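The running toilet on Agyeman Street

When I bought the house in Rurkdale I made a list of things that needed fixing, and the toilet wasn't on it. It flushed, it filled, it stopped. That was in June. By the end of the summer it had started doing the thing where you hear it fill for a few seconds in the middle of the night with no one in the bathroom.

I ignored it until the water bill came. The bill showed 3,000 gallons more than the one before it, and I hadn't watered the yard or filled a pool or had anybody staying with me. I called the water office and a patient man there asked me if I had a toilet that ran by itself. I said sometimes. He said that would do it.

I'm writing down what I did mostly for my own use, as there is a second bathroom upstairs with a toilet of the same age and I expect I'll be doing this again.

The first step is the dye test. Take the lid off the tank, put in food coloring, put the lid back and leave it alone. Don't flush. If there is color in the bowl when you come back, water is getting past the flapper, which is the rubber piece at the bottom of the tank. I used blue because it was the only one left in the box. I gave it twenty minutes and the water in the bowl was the color of a sports drink.

I had hoped it would be the flapper, because a flapper is cheap. Mine had gone soft and left black on my fingers when I touched it. I turned off the supply at the wall, flushed to empty the tank, sponged out what was left, and unhooked the old one from its two pegs. The valve at the wall was stiff and I was nervous about forcing it. A rag around the handle and slow pressure got it moving.

The hardware store is Kultinis, out past the feed mill. They had a wall of flappers. I hadn't brought the old one with me, which was a mistake, and I came home with the two-inch size when my toilet takes the three-inch. That cost me a second drive. If you are reading this before going to the store, put the old one in a sandwich bag and take it along.

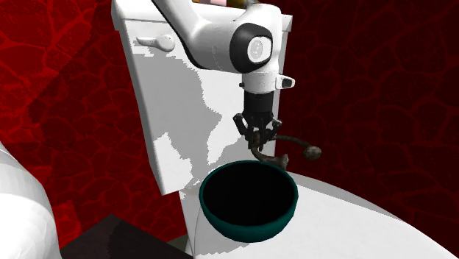
White tank, red wall.

The new flapper went on in a couple of minutes. The chain took longer. Too much slack and the flapper barely lifts, so you have to hold the handle down to get a full flush. Too little and it never sits flat. I ended up with half an inch of slack, and I trimmed the extra links so they couldn't get caught underneath.

I ran the dye test again that evening and the bowl stayed clear. I felt good about it and went to bed. At 4 in the morning I heard the tank filling.

I asked Adom Lamptey about it at work the next day. He used to do maintenance for an apartment complex with 400 units and has probably seen every way a toilet can misbehave. He asked whether the water level was over the top of the overflow tube. I didn't know what the overflow tube was. He drew it on the back of a delivery slip, and I still have the slip.

The overflow tube is the open pipe standing up in the middle of the tank. If the float is set too high, the water keeps rising until it spills into the tube and goes down into the bowl, quietly, all day. A dye test can miss it if you happen to do it when the level is down. Mine was right at the rim. I turned the adjusting screw on the fill valve until the water stopped an inch below the top. Every time I turned it I flushed and waited to see where the level settled, so this was slow, but it isn't hard.

That fixed most of it. There was still a short hiss every few hours, so I decided the fill valve itself was worn out and ordered a Heltano, mainly on the grounds that Kultinis could have it the next morning. Replacing the fill valve is the only part of this job I would call work. You have to get the tank as dry as you can, undo the supply line, and then loosen a big plastic nut under the tank with your cheek more or less against the wall. Put a bucket under it. I used a mixing bowl and it wasn't enough.

The nut only needs to be hand tight plus a quarter turn. I know this because I went well past it, got a drip, took everything apart, found the washer squashed out to one side, and started over. The second time it was dry. I left a paper towel on the floor under the connection overnight and checked it before work, and again when I got home.

My neighbor Rocío Huerta came by while I was in the middle of this and told me her late husband had put a brick in their tank in the eighties to save water. She wanted to know if she should take it out. From what I've read, bricks crumble over time and the grit gets into the valve, so I said yes. We went over and looked. The brick was still there, with the edges worn round, and it came out in two pieces. She is keeping them in the garden for now.

What I spent: 8 dollars on the right flapper, a little less on the wrong one, and the fill valve was more than both of those together but still far less than having somebody come out. The wrong flapper I kept, since I'd opened the package. Time is harder to say. It was a few evenings, and a person who knew what they were doing would have been finished in an hour.

The tools were an adjustable wrench, a sponge, a bucket (get a real one), scissors for the chain – mine was the plastic kind – and a flashlight. I also wore dish gloves, though the water in the tank is clean water and there is no need to.

The next bill was back to normal. The water office took off part of the high one after I sent in the receipts, and you may want to ask if yours does the same. There was a form. It asked for the date of the repair and I had to guess.

The upstairs toilet passed the dye test last week after 10 minutes, which is shorter than I gave the other one, so I'm going to do it over with the full twenty. The food coloring is nearly gone. The flapper up there takes the three-inch size too. I measured.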